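Frei adds counter-depth kitchen set to Flokance line

Frei has extended its Flokance kitchen line with a set built for narrow counters. The layout keeps storage against the backsplash and leaves the center free for a cutting board. The wall-mount bar, in an oil-rubbed bronze finish, is 296 mm long and is fixed with a square base plate.
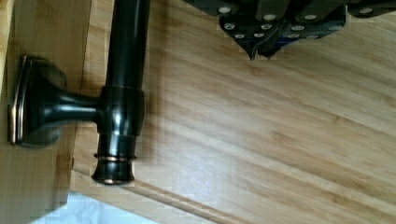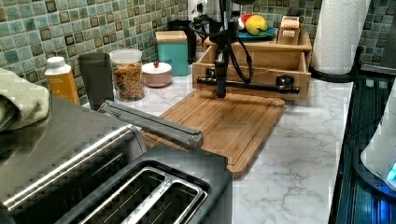
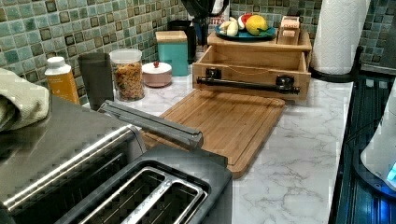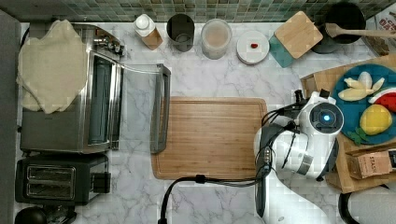
Bar mount, first picture; counter with cutting board, the other three.

The bar is rated for over 52 N of side load. Screws are supplied for wood panels; tile anchors are sold separately by Dusta. Minimum counter depth is 550 mm. Biltalier will handle distribution and expects first deliveries in May. Each set carries a warranty of 2 years, which covers the finish but excludes damage from abrasive cleaners.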